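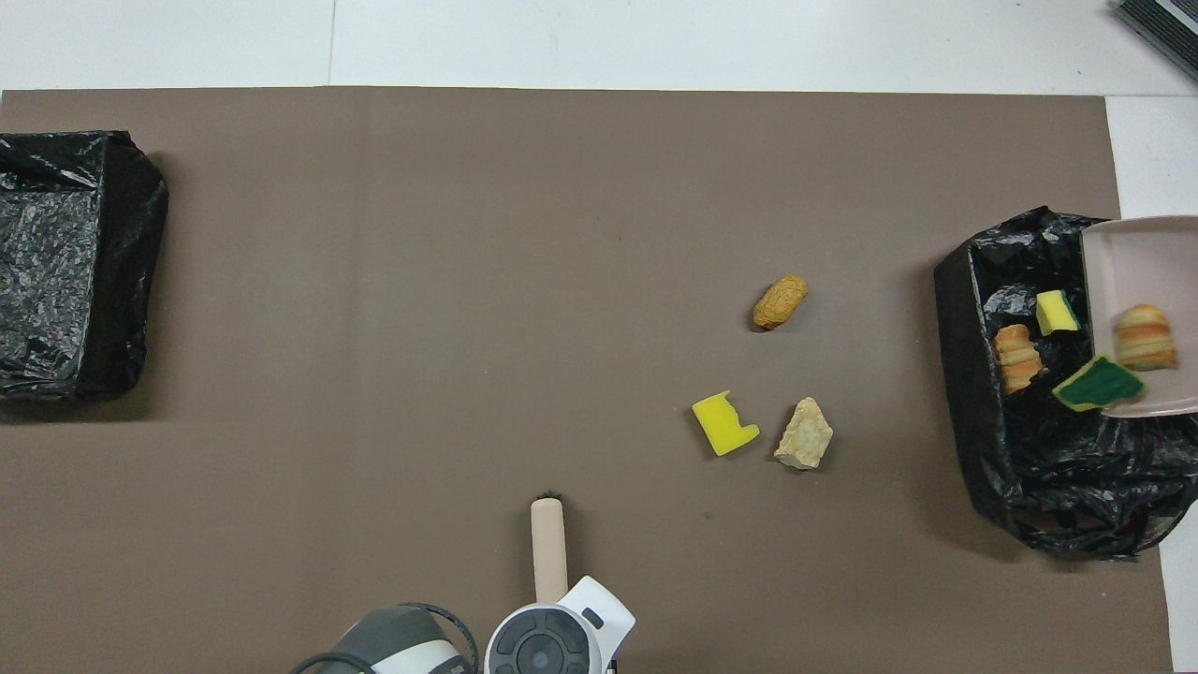

The Mallbridge Community Concert Band has its program for the spring concert, and rehearsals are on the last stretch. The opener is a march, followed by a suite of three folk dances arranged by Chia-jung Fang, who also plays second clarinet. Percussion should note that the dances call for a few sounds we don't have instruments for. Crumpled plastic, like the black liner in the bin at the left of the brown paper, will do for the rain at the start of the second dance, and a sheet of heavy paper shaken by one corner gives the low rumble after it. Please bring something of the kind to the next rehearsal so we can hear which works from the back of the hall.

The longest piece on the program is a medley from the musical Ambrosio, in the medium-difficulty arrangement. It runs through five songs with only one full stop, before the ballad. The key changes come quickly and the one at letter F has been rough every time we have played it. Low brass, please look at those eight bars at home. Trumpets have straight mutes in for the waltz and need them out again four bars later. Rogério Nogueira will play the flugelhorn solo. If you have an older copy of the medley with the repeat at letter K, write it out. We are going straight on.

Parts were handed out in February and several folders are still missing pages. Stella Obura has the master set and can replace third horn, baritone saxophone and both bassoon parts. Tell her the piece and the page, and she will have it on your stand by the following rehearsal. Photocopies from other players' folders tend to carry their pencil marks with them, so ask for a clean one.

Wafula Odera will conduct the first half and Bronisława Krawczyk the second. The change happens at intermission and nobody needs to move seats, except the two flutes who double on piccolo. Tuning will be to the oboe both times. Concert dress is black, long sleeves, with no band shirts this year.

The hall seats 200 and tickets are $6 at the door. Children under 5 get in free. Each player may reserve two seats by putting a name on the sheet by the music cabinet. Unclaimed seats go back on sale when the doors open.

The music fund stands at $4000 after the winter concert. Part of that will go toward repairing the second timpani, which no longer holds its pitch, and the rest toward new music for the fall. Suggestions for the fall program can be left in the folder marked "Next," with the title, the arranger and the publisher if you know it.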